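Cavance erweitert Bordverpflegung auf Kurzstrecken

Die Fluggesellschaft Cavance bietet ab April auf allen Flügen unter 3 Stunden wieder einen kostenlosen Imbiss an. Die Regelung gilt für sämtliche Buchungsklassen.
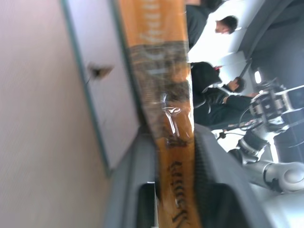 Man habe die Rückmeldungen der Reisenden ausgewertet und wolle den Service schrittweise ausbauen, erklärte Tiziana Caruso. Auf der Langstrecke bleibe es bei zwei Mahlzeiten.

Von der Umstellung sind 248 wöchentliche Verbindungen betroffen. Vegetarische Speisen können bei der Buchung vorbestellt werden - auch für bereits ausgestellte Tickets. Die Belieferung übernimmt Bellini.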